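Cell 2 progress report, period ending September 2026
Prepared by Pravesh Shezi for the Rendumholm equipment fund

Summary

The two-arm cell is running again. I am not ready to call it reliable, and I would ask the fund to hold the second payment until the October figures are in. The supplier's view, set out in the Stougaard letter you were copied on, is that the wrist faults are closed. Our own log does not say that yet.

Where the money went

Most of this period's spend was on the service visit and on the replacement wrist cables from Zunix. The Tekoneck calibration package was renewed in March and cost us nothing further. I have not bought the extended support plan. It covers remote diagnosis only, and both of our serious stoppages needed a person with a screwdriver.

Condition of the cell

We logged 108 operating hours. In that time there were 9 unplanned stops, against 8 in the previous period, when we ran the cell for fewer hours. You could read that as an improvement. I would call it flat. Five of the stops were on the left wrist, three on the right, and one was a tripped breaker that had nothing to do with the arms.

After the cable change we went back to the bread and bowl setup on the green cutting mat for checking the hands. Stougaard suggested machined test blocks instead. We tried them for a week and they told us very little about finger pressure, so the rolls stayed. The printed grid on the mat is used for placing the items, and it does that job well enough.
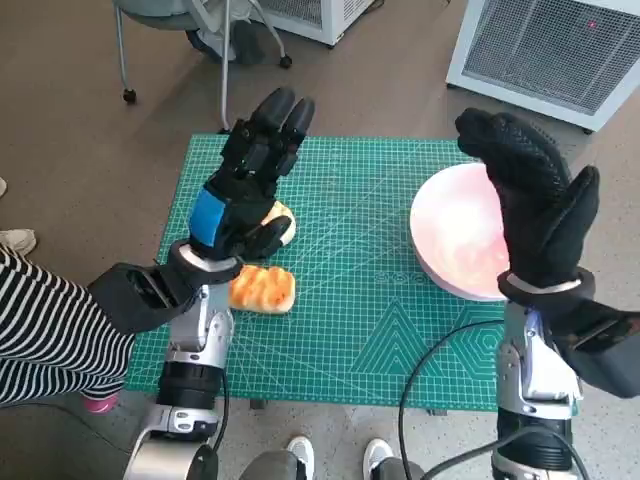
Maintenance carried out

Wrist cables replaced on both arms. The old left cable had a worn spot near the collar, where I had reported rubbing twice before. The routing at the base of the right arm is still not to my liking. There is too much slack in it, and the clip kit we ordered in the spring has not shown up.

Wrist collars tightened and marked with paint pen, so that we can tell at a glance if they creep.

Left hand opened, cleaned and closed up again. Crumbs had reached the second finger joint. A cleaning step has been added to the end-of-day sheet, and I will report next time on whether people are doing it.

Zero positions reset on both arms. The left arm held its zero for six days and then drifted. The supplier says this is within tolerance. Their tolerance was written for a different hand, and I have asked for the figure in writing.

Operator control

Headset control was due to be signed off this period and has not been. The link between headset and arms is steadier than it was, but the hand tracking still loses the fingers when the operator turns away from the window or reaches too high. Zunix claims the new software cures this. We ran 76 trial sessions with it, and the dropouts were shorter but just as frequent. I have stopped accepting their summary charts and now ask for the raw log each time.
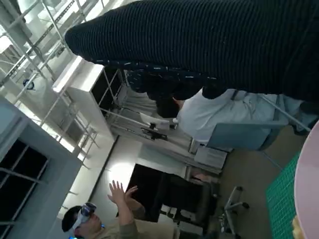

Sign-off will therefore wait until we have two full weeks without a tracking dropout during a lift. That is a stricter test than the one in the original plan. The original test was passed last year by a setup that failed the following Monday, so I don't put much weight on it.

Next period

Fit the clip kit, or make our own clips if it still hasn't come. Repeat the left arm drift check daily and keep the readings on paper. Get a written answer on tolerance. Decide on the wrist camera mounts, where the choice is between repairing what we have and paying Tekoneck's price for new ones. I lean toward repair. A quote is attached for comparison, and I would like your comments on it before we order anything.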